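Startseite | Wissen | Technik im Alltag | Basteln | Kontakt

Zuletzt aktualisiert: Juni

Warum ein Regal Ordnung braucht

Ein Regal besteht aus Pfosten, Böden und Streben. Die Pfosten tragen das Gewicht nach unten. Viele Pfosten aus Metall haben Löcher in gleichen Abständen. Dort hängt man die Böden ein und kann ihre Höhe ändern. Eine schräge Strebe verhindert, dass das Regal zur Seite kippelt.

Lebensmittel kommen in verschiedenen Verpackungen. Eine Schachtel aus Karton hat gerade Flächen und lässt sich ohne Lücken neben die nächste stellen. Ein Standbeutel hat unten eine Falte. Wird er gefüllt, öffnet sich die Falte und bildet einen Fuß. Ist er halb leer, neigt er sich leicht nach vorn.

Im Laden Foltari stehen nach Angabe von Hiyori Yoshida nearly 4000 Packungen. 500 davon sind Frühstücksflocken und Müsli. Gleiche Sorten stehen in einer Reihe hintereinander. Wer eine Packung einräumt, stellt sie nach hinten, wenn sie länger haltbar ist als die anderen.

Müslibeutel und Schachteln im Regal:

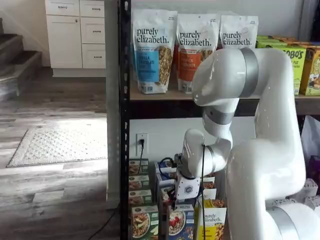
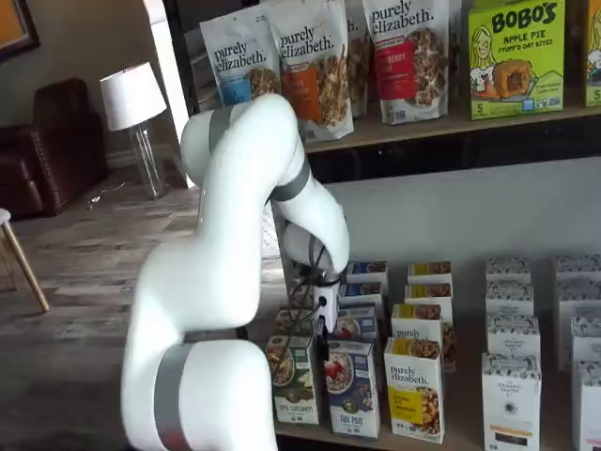
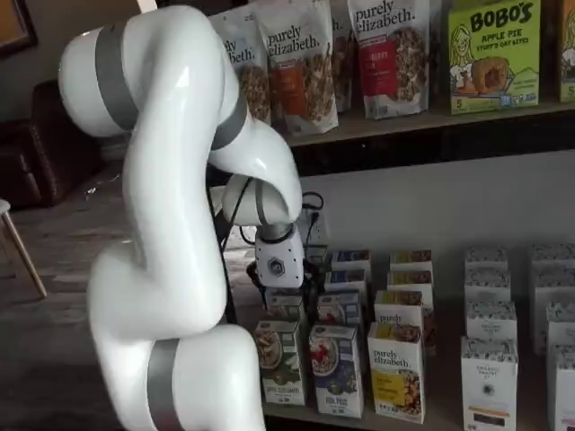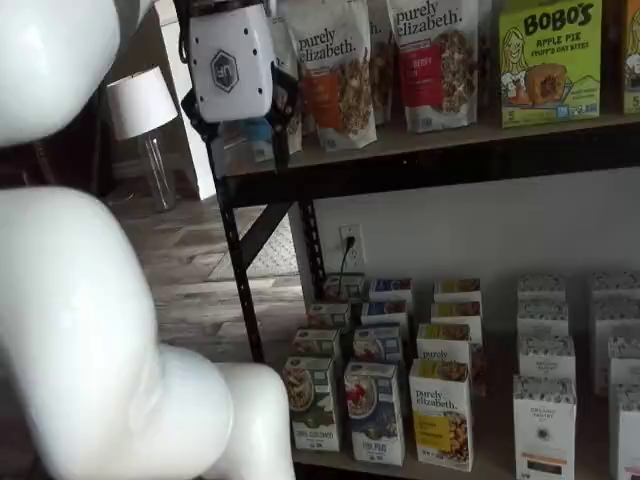 Das Haltbarkeitsdatum ist auf jede Packung gedruckt. Die Regel heißt: Was zuerst abläuft, steht vorn. Fachleute sagen dazu FEFO, das ist die Abkürzung für die englischen Wörter "first expired, first out".

Zum Nachmachen: Nimm 13 Packungen aus dem Vorratsschrank und sortiere sie zuerst nach Form, dann nach Datum. Schwere Packungen gehören auf den unteren Boden. Miss danach, wie viel Platz bis zum nächsten Boden bleibt. Zwei Finger breit genügen, damit man eine Packung von oben greifen und herausheben kann.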